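Print this article | E-mail this article

Furnmont sets equipment plan for two-arm sorting cells

Furnmont will add seven tabletop sorting cells to its Ashworth site under an equipment plan approved in May, with the purchase split into two orders so the second can be changed or dropped.

Each cell carries two small arms bolted to a common front rail, a set of open bins and an enclosed work surface. The plan covers arms, grippers, mounting hardware, control boards, cabling and a stock of spare parts. It does not cover building work, which stays in the site's ordinary maintenance budget.

The first order is for three cells. The remaining four will be ordered only after the first group has completed 600 hours of running time and the maintenance log has been reviewed.

Tülin Uysal, who wrote the plan, said the split was a matter of cash flow as much as caution. "We know what an arm costs to buy. We have a weaker idea of what it costs to keep for a year," she said. "Gripper fingers and cables are the lines I would expect to move."

The plan sets aside a separate spares line for those items, equal to one complete gripper and two cable sets for every cell. Motors are treated differently. They will be held as a shared pool for the whole site and swapped as complete units, with repairs done off the line.

Work on the sorting task uses coloured blocks and bins. Blocks are placed loose on the table within reach of both arms and are to be moved into the bins by colour. The task was chosen because the materials are cheap, the result can be checked by eye and a reset takes one person very little time.

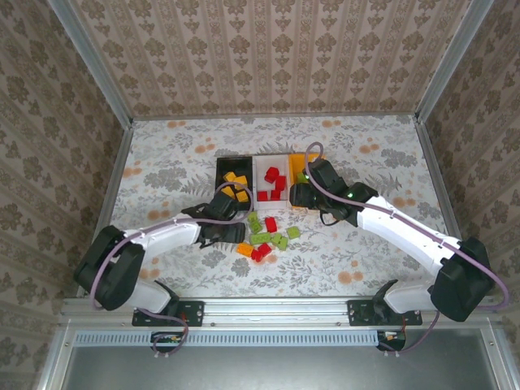
Two-arm cell with sorting bins and coloured blocks on the work surface.

Two suppliers were asked to quote. Zolano offered a finished cell with its own enclosure and a service contract. Flivis offered the arms, rail mounts and boards as a kit, to be assembled on site. Furnmont chose the kit. The Zolano quote was higher at purchase but included labour, and the plan notes that the gap narrows once assembly time is counted.

Assembly has been budgeted as a cost in its own right. Earlier equipment requests at Ashworth listed only the supplier's price, and staff hours were absorbed by whichever group happened to be doing the work. The new plan charges those hours to the cell. Calibration is charged the same way, both at first set-up and after any motor swap.

Floor space is the other constraint. The cells will stand in a single row with access from the front, where the arm mounts and boards are reached. A clear service strip is to be kept along that side - carts and stock cannot be parked in it. Power will come from an existing circuit for the first three cells. A second circuit is needed before the rest can be switched on, and the electrical work has to be booked before the second order is placed.

Consumables are a small part of the total. The plan allows for 300 replacement blocks in the first year, along with bins and table coverings. Coverings are to be bought in several patterns and changed on a schedule, as are the wall panels, so that the cells are not all tested against one background.

The plan puts the working life of an arm at three years for accounting purposes. Uysal said that figure was set by the finance group and should not be read as a forecast. "Some parts will be gone well before that. The rail will outlast all of it," she said.

Delivery of the first kits will be staggered, with one cell built and run before the other two are unpacked. Any change to the mounting layout or cable routing found during that build will be applied to the others. Furnmont has asked Flivis to hold its price on the second order until the review is complete. The two companies have yet to agree on how long that hold will last, and the plan carries a contingency line to cover an increase.

Staff at Ashworth will be trained on gripper replacement and cable checks when the first cell is built.

Print this article | E-mail this article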